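How to Get Your House Ready for a Severe Storm Without Losing a Whole Sunday

Most storm advice assumes you have a basement, a generator and a calm family. I have a crawl space, a flashlight and relatives. What follows is the routine we settled on in Darnden after the June storm took out the power and most of my neighbor's opinions about tree trimming.

Set aside 2 hours. Do it while the sky is still blue and you feel silly.

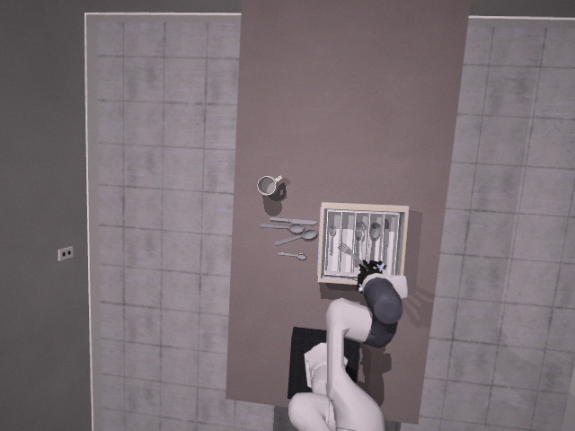
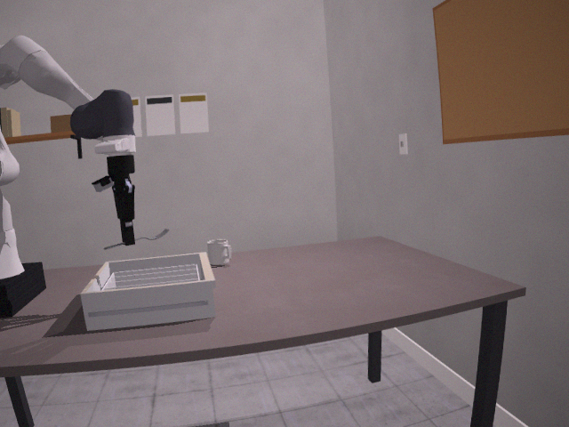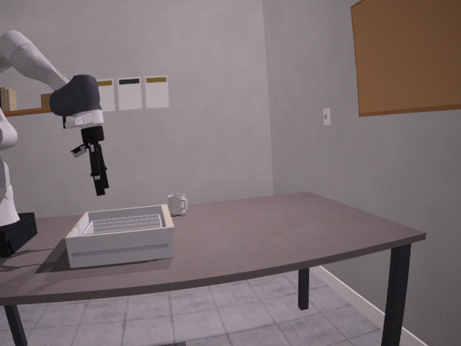
Bülent Kurtuluş wrote in to say that step one should be the weather radio, and that anybody who starts with canned goods is planning a picnic. Fair enough, Bülent. The radio goes first.

Step 1. Get two ways to hear a warning

Buy a battery-powered weather radio and program it for your county. Then turn on emergency alerts on your phone. Outdoor sirens are meant for people who are outdoors, so don't count on one waking you at 3 a.m. with the windows shut and the fan going. Put fresh batteries in the radio and tape a spare set to the back.

Step 2. Pick the room

You want the lowest floor, no windows, and as many walls as possible between you and the weather. For us that's the hall closet, which meant finding out what was in the hall closet. Leave enough floor for everyone to sit down. If you live in a mobile home, your room is in somebody else's building, so work out whose and how long the drive takes.

Step 3. Pack one bag

Keep it in the room you picked. Ours holds:

Water and food that needs no cooking
Flashlight and batteries
First aid kit and a week of any prescriptions
Hard-soled shoes for everyone
Bike helmets
Copies of IDs and the insurance policy
A whistle

The shoes are the part people skip. Broken glass and socks are a poor match.

Step 4. Walk the yard

Anything you can lift, the wind can lift better. Bring in chairs, planters and the trampoline you swore you'd sell. Clear the gutters. Look up for dead limbs over the roof and call someone with a ladder and a policy of their own. Our quote was $400 for one oak — I complained for a week, then paid it.

Step 5. Record what you own

Walk through the house with your phone and film every room, drawers open. Say out loud what you paid for the big things. Send the file to a relative out of state. My neighbor Fatemeh Mohammadi had a video and was done with her adjuster in one visit. I had a memory of a couch. My claim came to $3,125 and took 61 phone calls, several of them polite.

Step 6. Practice once

Yell "closet" and time it. The first run will be terrible, mainly on account of the cat. Put the carrier in the closet ahead of time and run it again after dinner.

When the warning comes, go straight in and stay there until it expires. The porch will still be available for standing on afterward — up to a point.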